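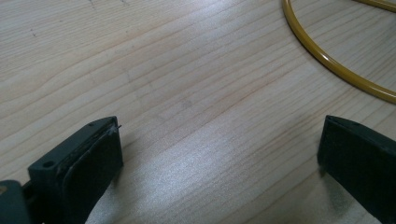
데모는 많이 모을수록 무조건 좋은 거 아니냐고, 어제 올린 글에 Rerent 님이 물어보셨다. 좋은 질문이라 길게 답해 봅니다!

읽는 시간 2분

1/ 처음엔 저도 그렇게 믿었어요. 첫 주에 케이블 집기만 182개를 찍었는데, 거의 다 같은 자리에서 같은 각도로 다가간 거라 학습시켜 보니 조금만 옮겨도 헤매더라고요.

2/ 그래서 Endard 프로젝트에서는 30개 찍을 때마다 케이블을 다시 던져 놓습니다. 크게 말린 고리, 반쯤 풀린 것, 테이블 끝에 걸친 것까지 전부요.

3/ 요즘 제일 재밌는 건 노란 케이블! 밝은 나무 상판에 빛이 번지면 그리퍼 시점에서는 나뭇결이 하얗게 날아가거든요. 이런 조건도 빼지 않고 그대로 넣습니다.

4/ 지금까지 모은 게 대략 1,188개. 그중 17개는 손가락을 벌린 채 망설이다 끝나서 따로 빼 뒀어요. 지우진 않았고, 나중에 실패 예시로 써 보려고요.

5/ 2월에는 상판을 바꿔서 다시 찍습니다. 어두운 색 추천 받아요 :)

댓글

Starkamero: 30개마다 다시 놓는 거 좋네요. 저희는 한 번 찍을 때마다 바꾸다가 지쳤어요 ㅠㅠ

Rerent: 답 감사합니다! 실패 예시 결과도 꼭 올려 주세요.

문의: 프로필의 메일 주소 | © 2018 Ofori | 맨 위로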